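Buying our first robot arm: your questions answered

Last updated 2020-07-17

Since I put up the post about our little packing workshop getting a robot arm, my inbox has been full of the same handful of questions, so I've gathered them all up here. I'm not an engineer and I don't sell these things. I run the workshop at Golcombe, I hold the purse strings, and I made most of the beginner's mistakes so you can skip a few of them.

Which arm did you go for?

The Radwan, the smaller of their two bench models, with their two-finger gripper and the wrist camera. We also had a good long look at the Standis, which I liked a lot. It was quieter and the software was nicer to look at, but the gripper was an extra and so was the camera, and by the time I'd added both to the quote I'd gone off it a bit.

What did it cost?

The question everybody asks! The arm was bought second-hand from a dealer, so please don't wave my number at Radwan and expect them to match it. What I can tell you is that the extras came to 2,450 pounds on top of the arm, and I had budgeted a good deal less than that. Extras meant the gripper, the camera, a proper bench, cabling, the emergency stop button and a day of somebody's time to come and show us how to switch it on without crying.

If I were doing the sums again I'd put the arm on one line and everything else on a second line, then make the second line bigger. And then a bit bigger.

Did you lease or buy?

Bought. I did ask about leasing, and the monthly figure looked lovely until I read how long it ran for. If you've only got one job in mind and you aren't sure it'll last, leasing might still suit you. Ask what happens if you want to hand it back early, and get the answer in writing.

How much room does it take up?

More than the brochure says. The base is small enough, but you need to allow for the full swing of the arm, plus space for a person to stand well out of the way of it, plus somewhere for the parts to come in and go out. We marked it all out on the floor with tape before ordering and ended up moving the whole thing to the other wall. Tape is cheap - do that first.

Do I need a special bench?

You need one that doesn't wobble. Ours came from Bendwood, who make benches for schools, and they added extra bracing for us when I explained what was going on it. We tried an old trestle to begin with and every time the arm stopped quickly the whole lot shivered. Go for a plain top in one colour if you've got a camera on the arm. Ours is a sort of beige and I picked it because it was in stock, but it's done us very well.

What about trays and bins?

Please don't leave these till last like I did. You can spend a fortune on custom fixtures and I very nearly did. We ended up with ordinary plastic trays with a flat floor and a low rim, and bought 20 of them in one go so they'd all match. Matching matters, I've found. If one tray is a bit deeper than the next you're forever adjusting things.

The one thing I'd change is the finish. Shiny plastic throws the ceiling lights straight back at the camera, so ask for matt if your supplier does it. I'm swapping ours over in August, when the next order goes in.

How wide should the gripper open?

Wide enough for the biggest thing you'll pick up, with some slack either side. Sounds obvious, doesn't it? But I only measured our usual parts and forgot about the awkward ones. Write down your smallest item and your largest item and send both to the seller before you pay for anything. A decent one will tell you if you need two sets of fingertips.

What should I practise on?

Something cheap that you don't mind being squashed! We use toy building bricks. They're light, they're an easy colour to spot, and you can stand them on end or lay them flat to make the job harder or simpler. One brick in one tray is plenty for a first go.
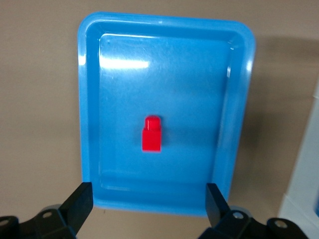 Practice pick: one red brick, one blue tray, fingers open.

I'd ask to see something this simple at any demo you go to, by the way. Sellers love showing you the arm doing something fancy that took them a week to set up. Ask them to put a single small part down in a tray, then move it, then turn it round, and watch how much fiddling goes on at the laptop in between. I learned more from that than from the whole of the sales talk.

How long before it was doing useful work?

We'd planned for 15 working days and it took 17, which I was pretty pleased with. Most of the overrun was waiting for a cable.

Did you have to train anyone?

Yes, and I'd budget for two people at least, so you aren't stuck when one of them is on holiday. The button-pressing side is easy enough to pick up. Knowing why it's stopped in the middle of a job takes longer.

What are the running costs like?

Electricity is hardly anything, to be fair. Set some money aside for fingertip pads, though, which wear, and for a service visit once a year. Check whether software updates are included too. Ours are for now, and I've put a note in the diary for when that ends.

Can I come and see it?

If you're near Golcombe, drop me a line through the contact page and we'll sort something out. Mornings are best.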